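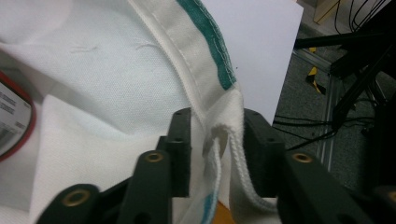
Seite 10

Zwischenbericht Drurkis, Arbeitspaket Vorführungen
Berichtszeitraum September
Verfasst von Kevser Karakaya

Besuch bei Curel in Lutau

Yiğit Keskin und ich waren den Vormittag über vor Ort. Angekündigt war das Greifen weicher Teile, gezeigt wurde vor allem der Beutel aus weißem Canvas mit geflochtener Zugkordel. Die Kordel tritt durch eine kleine Öffnung im Saum aus, und an dieser Stelle setzen die beiden Finger des Handgreifers an. Als Prüfstück ist das gut gewählt – der Stoff wirft Falten, die Kordel gibt nach.

Offen bleibt für uns, was daraus folgt. Curel nennt 1000 aufgezeichnete Durchgänge und will bis Projektende auf 2000 kommen. Eine Fehlerquote haben wir trotz Nachfrage nicht erhalten. Die Vorführung dauerte 35 Minuten, geführt wurde der Greifer durchgehend von Hand. Über selbstständiges Arbeiten sagt das wenig.

Omerović hält den Zeitplan für machbar. Ich teile das vorerst nicht und schlage vor, die nächste Rate an einen Versuch mit fremden Beuteln zu knüpfen, die wir selbst mitbringen. Die Reisekosten liegen im Rahmen, Belege gehen gesondert zu.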